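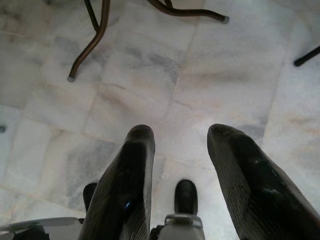 접이식 상 두 개로 차리는 거실 식탁

안녕하세요. 저는 한국어로 글을 쓰는 것이 아직 조금 느립니다. 이상한 문장이 있으면 댓글로 알려 주시면 고맙겠습니다.

스텐게이트의 집으로 이사한 것은 5월입니다. 부엌이 좁아서 식탁을 놓을 수 없었고, 그래서 우리 가족은 거실에서 밥을 먹습니다. 바닥은 대리석 타일입니다. 여름에는 발이 시원해서 좋지만, 겨울에는 양말을 두 켤레 신어야 합니다. 흰 바닥에는 회색 무늬가 있어서 밥알이 떨어져도 잘 보이지 않습니다. 저는 저녁마다 상을 접은 다음에 바닥을 닦습니다. 타일 사이의 줄눈은 작은 솔로 한 달에 한 번 닦습니다.

상은 길린 시장의 쿠오 상점에서 샀습니다. 한 변이 70센티미터이고, 같은 것으로 두 개를 골랐습니다. 큰 식탁 하나를 사는 것보다 작은 상 두 개가 우리 생활에 더 맞다고 생각했습니다. 손님이 없는 날에는 하나만 폅니다. 아래는 상과 그릇의 사진입니다.

분홍색과 크림색이 섞인 대리석 무늬 상판입니다. 앞쪽 가장자리에 얇은 빨간색 테두리가 있습니다. 스테인리스 그릇과 숟가락은 텔레비전 앞의 이 상에 놓습니다. 컵은 분홍빛이 도는 보라색인데, 상의 색과 잘 어울린다고 생각합니다.

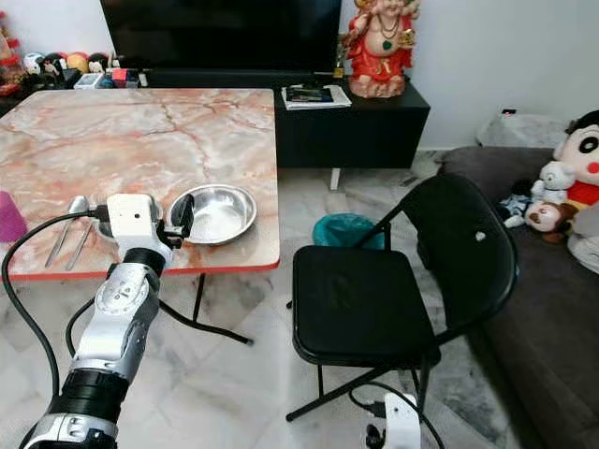
Hui-mei Ko 님의 댓글: 저도 비슷한 접이식 상을 씁니다. 뜨거운 냄비를 바로 올렸더니 무늬가 하얗게 변했습니다. 꼭 받침을 쓰세요. 그리고 다리를 펼 때 손가락이 끼지 않게 조심하시기 바랍니다. 그런데 스테인리스 그릇은 물 자국이 남지 않습니까? 저는 그것 때문에 사기그릇으로 바꾸었습니다.

답글: 좋은 말씀 감사합니다. 받침은 코르크로 된 것을 3개 샀습니다. 물 자국은 저희 집에서도 남습니다. 식초를 조금 넣은 물로 헹구고 마른 수건으로 바로 닦으면 많이 줄어듭니다. 사기그릇도 예쁘지만, 타일 바닥에 떨어뜨리면 금방 깨져서 저는 아직 스테인리스를 씁니다.

손님이 오시는 날에는 상 두 개를 나란히 놓습니다. 붙여서 놓으면 6명까지 앉을 수 있습니다. 다만 다리가 벌어지는 모양이라서 무릎을 넣는 자리가 조금 불편합니다. 키가 큰 손님께는 모서리 쪽 자리를 드립니다. 스터스테드에 사시는 시어머니는 상 사이에 틈이 있는 것을 싫어하셔서, 그런 날에는 긴 천을 한 장 덮습니다.

숟가락과 포크는 나란히 놓고, 작은 그릇은 그 오른쪽에 둡니다. 젓가락을 쓰는 날에는 포크 자리에 젓가락을 놓습니다. 왼쪽 상은 반찬을 올리는 자리로 씁니다.

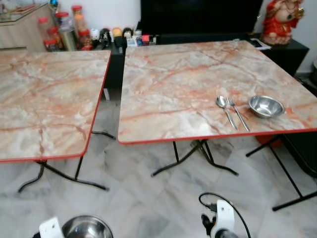

나란히 놓은 상 두 개. 오른쪽 상에 숟가락, 포크, 작은 그릇.

다 먹은 다음에는 그릇을 먼저 부엌으로 옮기고, 상판을 젖은 행주로 닦고, 다시 마른 행주로 닦습니다. 테두리 아래에 국물이 들어가면 냄새가 나므로 그 부분은 면봉을 씁니다. 접은 상은 현관 옆 벽에 세워 둡니다.

다음에는 반찬 그릇을 정리하는 방법을 올리겠습니다. 같은 상을 쓰시는 분이 계시면, 다리 끝에 무엇을 끼우셨는지 알려 주세요. 타일 위에서 상을 끌면 소리가 커서 고무를 찾고 있습니다.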